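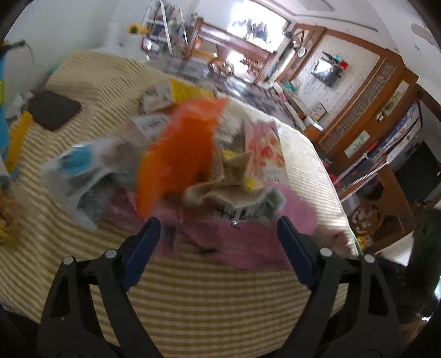

ridgeline_servo

Thread: Bed clearing as a benchmark – are we there yet?

Posted December 24, 2024

Opening this as a separate topic since the Drilent parts-bin thread drifted into household work. My position is that clearing a mixed pile off a bed is harder than most shop-floor picking, and that no machine I would pay for can do it today.

Consider what is in a pile like the one at the top. Cloth, a clear plastic bag with something blue and gray in it, a printed pink package, a white box with a barcode. The box is a solved problem. The cloth has no fixed shape, and the clear bag gives a depth sensor very little to work with. All of it sits on a striped bedspread that is also cloth, so "grab the fabric" is not a usable instruction.

We ran 73 pick attempts on comparable piles at Lauritsen in June, two fingers, soft tips. Boxes were fine. The usual failure was lifting the bedding along with the item.

torque_and_tonic

Disagree on the ranking. In a shop a bad pick stops the line. On a bed you drop a shirt and pick it up again. Error cost matters more than object difficulty, and by that measure the bed is easy.

ridgeline_servo

Cheap errors help only if the machine knows it made one. Ours logged bedspread pinches as good grasps because the fingers reported contact and load.

feedrate62

Check finger gap against expected thickness after the close. We do this on the Prorkia cell for gaskets that stick together. It catches nearly all the doubles. Fabric will be noisier, but a pinch that includes the bedspread should also show rising load as you lift, because the far end is tucked in or weighed down.

ridgeline_servo

Tried the load ramp. It works when the bedspread is tight. On a slack one you get 3 inches of free travel before anything shows, and by then the pile has moved.

oldpanelshop

I maintain Muvon units for a living, so take this as a service view. Picking is half the job. Where does each item go? A pink cloth could be laundry or could be clean. The yellow-and-white box toward the head of the bed may belong there. A person who lives in the room knows. The machine has to be told, and by the time you have told it you could have put the stuff away.

torque_and_tonic

You tell it once per category, not once per item. Three bins: fabric, packaging, unsure. A person sorts the third one. That is still a useful machine.

oldpanelshop

It is a machine that moves the pile from the bed into three bins. I would not call that a chore done.

bitwise_hank

What would it cost? The cheapest arm I could find with enough reach was $1,992 without a gripper, and it needs a mount. Bolting it to a bedroom floor is not going to happen in my house.

feedrate62

Mobile base, and then you add navigation between furniture. Cabinets with glass doors are bad for that too, same reason as the clear bag.

ridgeline_servo

Proposed test, so we stop arguing from opinion. Mixed pile, at least one transparent bag, at least 2 loose cloths, slack patterned bedspread. Score on items removed with the bedspread left in place. Sorting scored separately to keep oldpanelshop happy.

oldpanelshop

Fine by me. Add a flat item. A thin case or pouch lying on fabric is where I would expect two fingers to give up first.

ridgeline_servo

Added. I will post the scoring sheet once I have tried it on our rig.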